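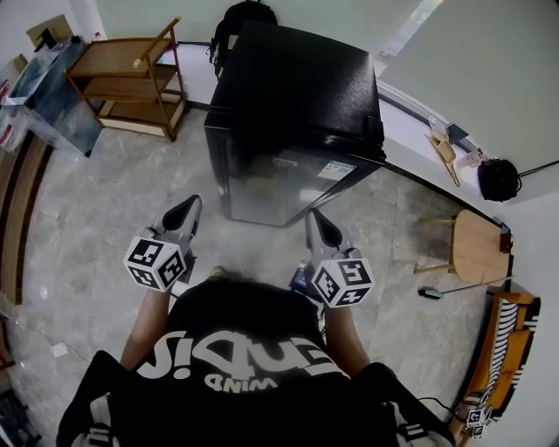
Verein > Aktuelles > Protokolle > Mitgliederversammlung März

Protokoll der Mitgliederversammlung, Gartenfreunde Grinberg

Beginn 19 Uhr, Leitung und Protokoll: Ruth Rudd

1. Begrüßung
Ruth begrüßt alle sehr herzlich und freut sich, dass trotz des scheußlichen Wetters so viele den Weg gefunden haben - und dass es wieder Apfelkuchen gibt! Das letzte Protokoll wird ohne Änderungen angenommen.

2. Brunnenpumpe
Die alte Pumpe am Entwistle-Weg hat den Winter leider nicht überstanden. Nach längerem, aber immer freundlichem Gespräch (auch über Regentonnen, Gießkannen und die Trockenheit im letzten Sommer) werden für eine neue bis zu 2000 Euro freigegeben. Abstimmung: einstimmig. Das Angebot der Firma Etix liegt vor, ein zweites von Prundix wird noch eingeholt.

3. Pacht und Wassergeld
Das Wassergeld beträgt künftig 75 Euro je Parzelle. Parzelle 91 ist wieder frei, Interessierte melden sich bitte bei Ruth.

4. Verschiedenes
Die Pflanzentauschbörse beginnt am Samstag um 10 Uhr am Vereinshaus. Wer Tomaten vorgezogen hat, bringt gern ein paar mehr mit - im letzten Jahr waren sie im Nu weg. Der Häcksler bleibt bis dahin im Schuppen.

Ende 20.45 Uhr

Weitere Beiträge
Wasser wird wieder angestellt
Kompost richtig umsetzen
Protokoll der Herbstversammlung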